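3. Shared dishes and the length of the evening meal

3.1 Setting and materials

The households in this part of the study were recruited in Flirmont, where meals are still commonly taken at one table and served from the middle of it. Earlier work in the district (Moffat and Vincze, in press) dealt with what was eaten. The present section is concerned with how food was passed, who began, and how long people stayed seated after the last serving. Table surfaces, trays and turntables were noted at the first visit, as older members of a family often linked them to particular habits of serving. 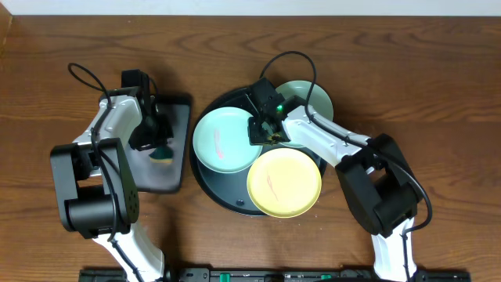
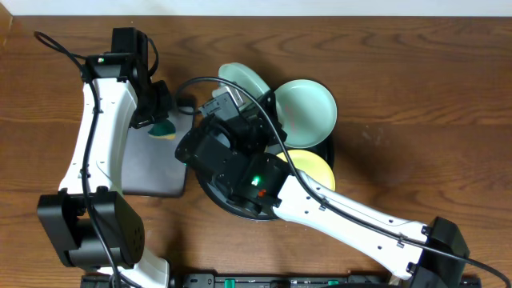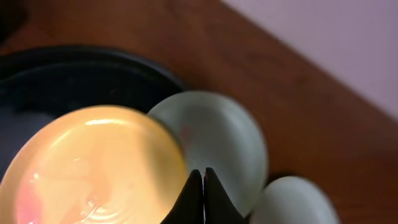
Figure 3. Wooden tabletop with a flat grey tray and dishes (first and second views); rounded forms in yellow-orange and pale green (third view).

3.2 Procedure

Each household kept a meal diary for 30 days in June. Entries were made by one adult, who recorded the time at which the first person sat down, the order in which dishes were offered, and the time at which the table was cleared. Diaries were collected by Usa Wiriya and Fanni Takács, who also held a short interview in the home. Meals eaten standing, or taken in another room, were left out of the main analysis but kept in the record.

Two forms of service were compared. In the first, plates were filled by one person and handed out. In the second, diners helped themselves from shared dishes, whether these were passed by hand or turned on a stand. Where a family used both at the same meal - soup handed out, for instance, and vegetables shared - the meal was placed under the form used for the main course.

3.3 Findings

Meals served from shared dishes lasted longer than those handed out, and the difference was clearest where three generations ate together. Children in these households were more often offered food by a grandparent than by a parent. Several diary keepers wrote that the end of the meal was hard to fix, as people went on taking small amounts while they talked. Zsófia Kerekes, who coded the interviews, marked such entries as open endings, and these were treated separately.

Guests altered the order of service in both groups. A visitor was normally served first, except in the households of the Kusier quarter, where the oldest person present kept that place whoever else was at the table.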